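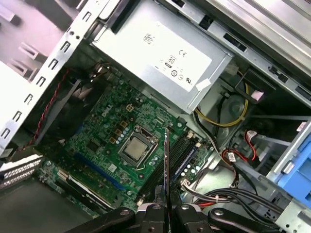
Speicher statt Neukauf: Ortner überarbeitet Bürorechner für Schulen und Vereine

Anach, 14. Februar 2023 - Der IT-Dienstleister Ortner nimmt die Aufarbeitung gebrauchter Desktop-Rechner als festes Leistungsangebot auf. Im ersten Durchgang wurden 372 Geräte aus Büroauflösungen und Leasingrückläufen erfasst, geprüft und je nach Zustand mit zusätzlichem Arbeitsspeicher ausgestattet. Abnehmer sind Schulen, Vereine und kleinere Verwaltungsstellen im Raum Anach. Die Koordination der Bestellungen übernimmt die Beschaffungsplattform Viltero.

Ausgangslage

Tower-Rechner aus dem Büroeinsatz werden häufig nach Ablauf fester Nutzungsfristen ausgemustert. Netzteil, Hauptplatine und Prozessor sind zu diesem Zeitpunkt in vielen Fällen funktionsfähig. Engpässe im Alltagsbetrieb entstehen nach Erfahrung des Unternehmens vor allem durch zu knapp bemessenen Arbeitsspeicher und durch mechanische Festplatten. Beide Baugruppen lassen sich bei Towergehäusen ohne Eingriff in die übrige Hardware ersetzen oder ergänzen.

Das Angebot umfasst ausschließlich Tower-Geräte mit gesteckten Speichermodulen. Notebooks, Kompaktgeräte mit verlötetem Speicher und Rechner mit erkennbaren Gehäuse- oder Feuchtigkeitsschäden werden nicht angenommen.

Ablauf der Aufarbeitung

Jedes Gerät erhält bei der Annahme eine laufende Nummer, unter der Modell, Prozessor, Speicherbestückung und Datenträger eingetragen werden. Vorhandene Datenträger werden ausgebaut und getrennt gelöscht oder vernichtet. Der Auftraggeber erhält hierüber ein Protokoll.

Vor dem Öffnen wird der Rechner vom Netz getrennt und der Einschalter zur Restentladung mehrere Sekunden gedrückt gehalten. Danach folgen die Reinigung des Innenraums mit Druckluft und die Sichtprüfung der Kondensatoren, der Steckverbindungen und der Erweiterungssteckplätze. Lüfterräder werden während der Reinigung fixiert.

Der Prozessor bleibt im Sockel. Kühlkörper werden nur dann abgenommen, wenn die Temperaturen im Eingangstest auffällig sind. In diesem Fall wird die alte Wärmeleitpaste entfernt und neu aufgetragen.

Die Speichermodule werden senkrecht über dem Steckplatz angesetzt. Die Kerbe in der Kontaktleiste muss mit dem Steg im Steckplatz übereinstimmen. Der Druck erfolgt gleichmäßig an beiden Enden, bis die Verriegelung greift. Die Bestückung richtet sich nach der Kanalzuordnung im Handbuch der jeweiligen Hauptplatine; gemischte Taktraten werden nicht verbaut.

Prüfung und Freigabe

Nach der Bestückung durchläuft jedes Gerät einen Speichertest über mehrere Durchgänge, gefolgt von einem Lasttest von 40 Minuten. Protokolliert werden die erkannte Speichermenge, die Fehlerzahl und die maximale Prozessortemperatur. Die interne Grenze liegt bei 70 Grad Celsius. Geräte oberhalb dieses Wertes gehen zurück in die Werkstatt. Tritt auch nur ein einzelner Speicherfehler auf, wird das betreffende Modul ausgesondert und der Test vollständig wiederholt.

Von den erfassten Rechnern wurden bislang rund 200 freigegeben. Die übrigen befinden sich in der Prüfung oder dienen als Ersatzteilspender. Verwertbar sind vor allem Netzteile, Laufwerkshalterungen, Lüfter und Kabelsätze. Nicht mehr nutzbare Baugruppen werden an einen zertifizierten Entsorgungsbetrieb übergeben.

"Ein großer Teil der Geräte braucht keinen neuen Prozessor und kein neues Netzteil", erklärt Geschäftsführer Fabian Ortner. "Entscheidend ist, dass der Zustand jedes Rechners dokumentiert ist. Wer ein Gerät von uns übernimmt, bekommt das Prüfprotokoll dazu - mit allen Messwerten, auch den mittelmäßigen."

Bestandsverwaltung mit Greso

Für die Verwaltung der Geräte- und Teiledaten setzt das Unternehmen die Software Greso ein. Jedes verbaute Modul ist darin der Gerätenummer zugeordnet. Bei späteren Störungen lässt sich damit nachvollziehen, aus welcher Charge ein Bauteil stammt und in welchen weiteren Rechnern es verwendet wurde. Abnehmer können die Daten ihrer eigenen Geräte auf Anfrage als Tabelle erhalten.

Lieferumfang und Bezug

Die Rechner werden mit Netzkabel, Prüfprotokoll und einer Kurzanleitung für den Austausch von Speicher und Laufwerk geliefert. Monitore, Tastaturen und Mäuse sind nicht enthalten. Ein Betriebssystem wird nur auf Wunsch und nach Klärung der Lizenzfrage installiert.

Bestellungen sind ab April über Viltero möglich. Einrichtungen, die eigene Rechner aufarbeiten lassen möchten, wenden sich direkt an die Werkstatt in Anach. Für die Anfrage werden Modellbezeichnung, Stückzahl und derzeitige Speicherbestückung benötigt. Abweichungen innerhalb einer Lieferung - etwa unterschiedliche Hauptplatinen bei gleicher Gehäusebauform - sollten vorab angegeben werden, da sie die Auswahl der Module beeinflussen.

Über Ortner

Ortner ist ein IT-Dienstleister mit Sitz in Anach. Zum Leistungsumfang gehören Wartung, Reparatur und Aufarbeitung von Arbeitsplatzrechnern sowie die Betreuung kleiner Netzwerke.

Pressekontakt
Ortner, Werkstatt und Verwaltung, Anach
Ansprechpartner: Fabian Ortner

Abdruck honorarfrei, Belegexemplar erbeten.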